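The bus to Wimside drops you at the wrong end of the business park, which I believe is a by-law for business parks. I walked past a tile warehouse and a place that does something with lifts, arrived with one wet foot, and was given a lanyard with somebody else's surname on it. I answered to it for most of the day.

This was the Mistance open day, Sat 21 February, and I had gone for one thing. We're due to replace the grippers on two of our bench arms before September, and I have two brochures on my desk that say the same thing in different blues. One is for the Niskanen, a plain parallel-jaw gripper that opens, closes and has no further ambitions. The other is for the Vevetti, which has more joints than I'd like and an app. Mistance doesn't make either of them. It tests other people's kit for a living, and once a year it lets the public in to watch, with biscuits.

Groups were kept to up to 17, and ours was full. There was a man who had brought his own calipers. There was a couple who I think had come for the tile warehouse and were too polite to leave.

Our guide for the gripper part was Santeri Keskinen, who runs the comparison bench and has the manner of someone who has been asked which one is best every day for years. He opened by saying he wouldn't be telling us which one was best. The man with the calipers put them back in his pocket.

The first room had no robots in it at all, just desks and large screens. They do the early rounds in simulation, and only what survives that goes across the corridor to be bolted to something. I'd expected the usual grey void with a grid floor. What they have is a bright orange tabletop with no visible legs hanging over a rocky bit of coast, with a black arm on it, boulders all round and a very nice sky. I asked Santeri about the coast. He said the grey void had been bad for morale, and besides, a wrist camera that has only ever seen grey is going to have a difficult first day at work. Both answers seemed fair. The orange was there when he joined and he has stopped seeing it.
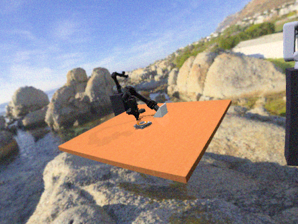
He spent a good while on approach angles, and this was the part worth the bus fare. Most of us (me included) pick a gripper by what it can hold. Santeri's view is that the holding is the easy bit, and that what you should be looking at is how much room the thing needs on the way in. Small flat objects are the nuisance. A tall box will forgive a gripper that turns up a few degrees out. Something low and flat on a hard surface won't, and the fingertips either get under the edge or shove it across the table like a child with a sprout.

With the Niskanen you come down close to vertical and hope your calibration is as good as you told your manager it was. The Vevetti can come in lower and tuck a finger under, at the price of a wider body at the wrist, and that body has to go somewhere. Put a neighbouring object within a hand's breadth and the advantage shrinks quickly. He ran both several times with things moved about. I watched the Vevetti make a lovely low approach and then politely nudge the next object along with its elbow. The couple from the tile warehouse applauded. I'm not sure they were wrong to.

Somebody asked about the numbers. Over their most recent round the Niskanen was given 277 attempts at flat objects in simulation and managed 206 of them. The matching round for the Vevetti hadn't finished, and he wouldn't quote half a round, despite being asked in three different ways by the same man. I've written 206 out of 277 on the back of the Niskanen brochure, where it looks rather more honest than the front.

What interested me more was his list of how the rest failed. A good share were never grip failures. The fingers were in the right place and closed properly, and the arm had simply got there in a posture it couldn't lift from without bumping its own forearm on something. You could fit a better gripper and keep every one of those failures. I thought about our left-hand bench arm, which has been blamed on its fingers since it arrived, and felt a bit guilty.

Then cameras. I had a question written down about this, because our overhead camera was a bargain and behaves like one. They compare views in the simulator before they commit to drilling holes in anything: one from above, one from the side, and one on the wrist. The view from above is everyone's favourite at first. You get the whole table and it makes a splendid slide. Then the arm leans over to do its work, and the thing you most want to see is partly tucked under the wrist.

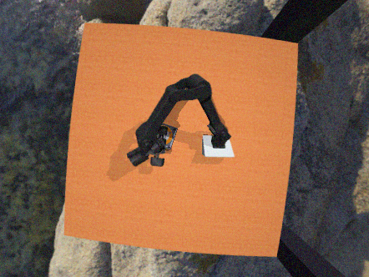

Santeri calls this the umbrella problem and reckons it costs people more money than any gripper does. Their advice is to keep the overhead camera for finding things and hand over to the wrist camera for the last stretch, with the handover done early enough that you aren't making a decision while blind. How early is a matter of taste and of how nervous your controller is. Shadows are the other trouble. An arm throws one over its own target at just the wrong moment, and software that was trained in flat light will cheerfully try to pick up the shadow. They move the sun about on purpose. I have worked in this trade for a fair while and it hadn't crossed my mind that one could ask for the afternoon.

I put my question about cheap overhead cameras. He asked which one we had, and I told him, and he said "ah" and offered me a biscuit.

Lunch was a sandwich in a corridor. The controller stand was next to the urn, so it was very well attended. I learned there that the Vevetti will talk to our existing controller if you buy an adaptor, and that the adaptor is five weeks away, and that it was five weeks away last summer too. The Niskanen uses the same plug as everything else we own. I don't wish to be the sort of person who chooses a gripper by its plug, but I've met the cupboard where our adaptors live.

The afternoon was the real benches across the corridor. Phones had to go in a tray, so you'll have to trust me. You could handle both grippers, which I'd recommend to anyone making this choice from a PDF. The Niskanen is heavier than it looks. The Vevetti is lighter than it looks and makes a small whirr when idle, as though thinking of a reply. Its fingertips come off with a quarter turn. The Niskanen's come off with a hex key, the size of which isn't in the kit. I asked whether the real arms missed in the same ways as the simulated ones. Mostly, said Santeri, except that the real ones also miss on account of cable ties. There's apparently no good model of a cable tie yet.

A few practical notes if you go next year:

Book the morning group. The afternoon ones get the simulator room after lunch, when it's warm and dark, and I saw at least one person asleep in front of a very fine boulder.

Bring a part of your own. They'll let you try it on the bench if it fits in a hand and doesn't leak. I hadn't read that bit of the email and had nothing on me but a bus ticket, which the Vevetti picked up at the second go and the Niskanen would not entertain.

Ask about fingertip wear. I forgot, and it's the running cost that matters to us.

Where this leaves our two arms I still can't quite say. I went in leaning towards the Vevetti and came out leaning towards moving the camera, for which there's no budget line. The current plan is one Niskanen on the right-hand bench, a bracket for the wrist camera on the left, and no further purchases until I've seen a finished round for the other one. Santeri has promised to send the figures when they're done. He has them going to the name on my lanyard, so I may need to ring him.

Shared 17 times | 5 comments

Related
Wrist camera brackets: the third attempt
What we learned from a drawer full of adaptors
Last September's packaging fair, with sore feet

Contact | Copyright, all rights reserved | Back to top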